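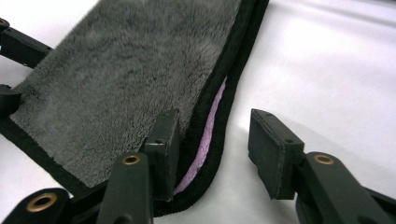
Washing and drying at Poddale Launderette: your questions

Home Prices Service wash Questions Find us

When are you open?
Every day from 7am, last wash at 8pm. The doors lock at 9.15pm, so please leave time to dry. In December we close early on the 24th and stay shut on Christmas Day and Boxing Day.

Do I need to bring change?
No. The machines take cards and coins. The old Donati dryer at the back is coins only and does not give change.

Which machine should I use for a duvet?
One of the two large washers by the window. A double duvet will fit in a standard drum, but it won't rinse properly. Duvets need two cycles in the dryer with a shake in between.

Can I wash mats and small rugs?
Check the label first. Most cotton and microfibre mats are fine at 30 on a gentle wash. If the backing is rubber or foam, keep it out of the dryer and hang it at home. Don't put in anything with a backing that is already crumbling – the bits block the filter and the machine stops with your washing inside.

Do you supply detergent?
Dridex powder and liquid are sold from the machine by the door. You can bring your own. Please go easy on it, as too much leaves a film on towels.

How does the service wash work?
Drop your bag at the counter before 11am and collect it after 4pm the same day. We wash, dry and fold. Ironing is extra and takes until the following day. Bags left at our Fludham shop go back to Fludham, so collect from there.

What is the weight limit?
Service wash bags can be up to 9 kg. Heavier bags are split and charged as two.

What if something is lost or damaged?
Tell us within a week and bring the ticket. We can't pay for colour run where mixed colours were handed in together.

Do you take dry cleaning?
Yes, on weekdays. It goes out on the van and is normally back in three working days. Suede and leather take longer.

Comments

Giorgia Fabbri: Is the coin dryer hotter than the others? My jeans came out stiff.

Poddale Launderette: Yes, it runs hotter. Use the low setting for denim.

m_harl: Can you book the big washers?

Poddale Launderette: Sorry, no bookings. Mornings are quieter.

Page updated May 31, 2025
Contact us | © Poddale Launderette | Back to top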